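Category: Records and Oversight

Odberg County jail: what the new retention schedule covers, and what it leaves out

The county's revised retention schedule for detention records took effect in February. It replaces a schedule that treated most jail paperwork as general office files and said nothing at all on several kinds of electronic record. This item sets out the main changes for members who file records requests, work on civil cases, or sit in on the monthly oversight meetings.

The schedule sorts detention records into 43 series. Each series has a number, a title, a minimum holding period and a trigger, meaning the event that starts the clock. The trigger matters more than many requesters realize. A grievance form held for 4 years from the date of filing can be destroyed while an appeal on the same grievance is still open. The same form held for 4 years from final disposition cannot. Under the old schedule grievances ran from filing. They now run from final disposition, and the term itself is unchanged.

Medical request slips have been moved out of the general correspondence series and into their own. In the past a slip asking for a nurse was kept only until the request was marked closed, and closing was left to the housing unit. The slip now follows the medical chart, including where care is given by an outside contractor. At Odberg the contractor is Wovier, and its agreement with the county was amended to say that slips, triage notes and refusal forms are county records wherever they are stored. Requests for them should still go to the county records office. Requests sent straight to the contractor will be forwarded, but the response deadline does not begin until the county logs them.

Cell check logs are the second large change. The jail moved from paper logs to handheld scanners at the Yorath annex before the main building, so for a period the two sites kept different records of the same task. The paper log shows a time and initials. The scanner record shows a time, a device number and a location tag, and it also keeps any later edit to the entry. The new schedule states that the edit history is part of the record. A requester who asks for "cell check logs" and receives a printed summary has not received the whole record and should ask again, using the words "including edit history and device data."
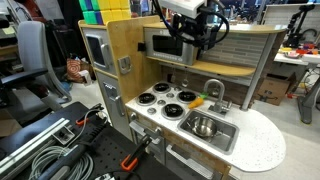
Disciplinary files come in two parts, the hearing packet and the housing file. The hearing packet contains the notice, the officer's report, any witness statements and the decision. The housing file contains the placement order and the reviews that follow it. The two carry different holding periods, and the schedule does not require that they be cross-referenced. For a request about time spent in restrictive housing, both should be named. Asking only for the hearing packet will not produce the review forms.

Booking data is held in Lulisura, the case system the county uses for intake, classification and release. The schedule lists the system as a single series, which is a weak point. A booking record is made up of many fields, and some are overwritten when a person is reclassified or moved. The earlier value may survive in a backup, but backups are treated as copies under the schedule and may be destroyed on the vendor's normal cycle. Anyone who needs a classification score as it stood on a certain date should request it early and ask for the change table as well as the current record.

The records office reported 1,227 requests for detention records in its last yearly summary. The summary does not divide them by type or by who made the request, and it gives no median response time. It does state that requests needing legal review are counted as open until the review ends, even where part of the file has already been released. This makes the open count hard to compare with that of other departments, which close a request at first release and open a second for the rest.

Fees have changed in one respect. Electronic files are now charged by staff time with no page charge. Paper copies are still charged by the page, and a written estimate must be sent before copying begins when a request exceeds 2,000 pages. Below that number the office may copy first and bill afterward. Requesters who want to see a figure in advance should say so in the request itself and set a dollar limit. The office has to stop at the limit and ask before going further.

Three matters were left for a later revision. The first is recorded phone calls, which remain under the phone vendor's contract terms and do not appear in the schedule. The second is the tablet messaging service, where messages are stored but deleted attachments may not be. The third is hold notices. State law requires records to be preserved once a claim is reasonably expected, but the schedule does not say which office at the jail receives a preservation letter or how it is passed on to the units that hold the files. Until this is settled, letters should go to both the records office and county counsel. Each letter should list the records by series number, name the housing unit, and give start and end times for the period wanted.

A short note on wording. The schedule uses "inmate" for sentenced people and "detainee" for people held before trial, and some series apply to only one group. The property receipt series, for example, has separate entries for each. A request written with only one of these terms has in the past been read narrowly. "Any person held in custody" covers both and has been accepted by the records office without objection.

The full schedule can be read at the county clerk's counter, and a copy is kept in our office with the series numbers indexed by subject. Members who have received a denial citing the old schedule for a request filed in February or after should send us the denial letter and the original request. Letters that cite a series number with no title are of particular interest, as several numbers were reused for different records in the revision.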